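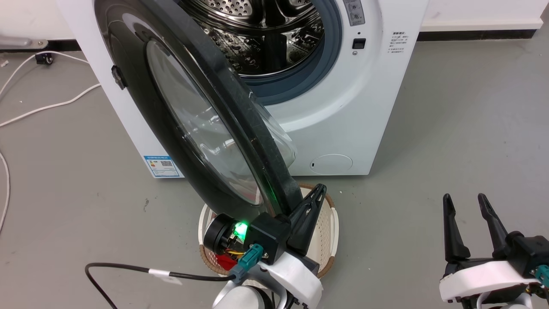 Forsyth Court Laundry Room - Questions we get a lot

Updated November. Read this before you call the office please.

When is it open?

6 am to 10 pm. Last load in by 9. The door locks itself at 10 and your stuff stays in there till morning. Yes even if you can see it through the window.

Where is it?

Basement, Posmont Street side. Take the back stairs, or the elevator to B and turn left. Not the Forsyth side, that's bike storage.

Who can use it?

Anyone living in the building. Guests ok if they're staying with you. Not ok: your cousin's whole household, every weekend.

How do I pay?

Laundry card only. No coins since the spring. Cards come from the machine by the mailboxes, $4 for the card itself, then load whatever you want on it. Takes bills and debit. Does not give change!!

How much is a load?

Price is on the little screen in the laundry room. Same for every washer. Dryers are charged by time. We don't list it here because Karnex sets it and then this page is wrong again.

My card says error.

Wipe the stripe, try again slowly. Still error, try a different machine. If it fails on two machines it's the card. Bring it to the office and we move the balance to a new one, no charge.

I lost my card.

If you wrote down the number on the back we can move the balance. If not, sorry, we can't look it up by name. Write down the number.

The machine took my money and didn't start.

Check the door first. Push till it clicks. Most of the calls we get are the door. If it really didn't start, call Karnex, the number's on the yellow sign, and give them the machine number and the time. They put the credit back on your card, usually by Friday of the same week. The office can't refund, we don't have acess to their system.

Can I reserve a machine?

No. We tried a sign-up sheet, it went badly.

Someone left their clothes in. Can I take them out?

Wait 10 minutes after it ends. Then yes, put them in one of the baskets on the shelf. Not on the floor, not on top of the dryer. Please don't fold them, people have complained about that too.

Someone moved MY clothes.

See above. Set a timer.

What detergent?

Anything marked HE. Liquid, powder, pods all fine. Use less than you think. Too much soap and the rinse runs long, and the next person gets your suds. Pods go in the drum before the clothes, not in the drawer.

Can I wash a comforter?

Twin or full, ok. Queen or king, take it to Vondier Cleaners on the corner, they have the big ones. An overstuffed washer goes off balance and stops mid cycle, full of water, and then you're waiting on a service call.

Pet beds, bath mats, sneakers?

Pet beds: shake them out outside first. Rubber backed mats: no, the backing comes off in bits. Sneakers: washer ok in a bag, never the dryer.

Dye?

No. Not even if you run an empty load after.

Why does it smell in there sometimes?

Doors shut on damp machines, mostly. Leave the washer door open when you're done. Wipe the rubber ring too if you have a second, lint and hair collect in the fold. Hair ties as well. So many hair ties.

Do I clean the lint screen?

Yes. Every load. Before AND after if the person ahead of you didnt.

I lost a sock / earring / key.

Lost and found bin is under the folding table. Keys and jewelry go to the office. Bin gets emptied the last day of the month, everything in it is donated.

Can I leave my detergent down there?

On the shelf, name and apartment on it, your own risk. Unmarked bottles get tossed.

Water on the floor, what do I do?

Small puddle: mop is behind the door. Spreading: don't touch the machine, call the emergency line, extension 900, any hour. Do not use that line for card problems.

Can I put my own washer in my apartment?

No, it's in the lease. Portable ones too. The pipes in this building can't take it, and the fee is $100 if we find one.

Are there going to be more dryers?

We asked. Karnex says there's no room on the gas line. Will post here if that changes.

Something not covered? Leave a note in the office slot with your apt number. Office is closed from noon to 1.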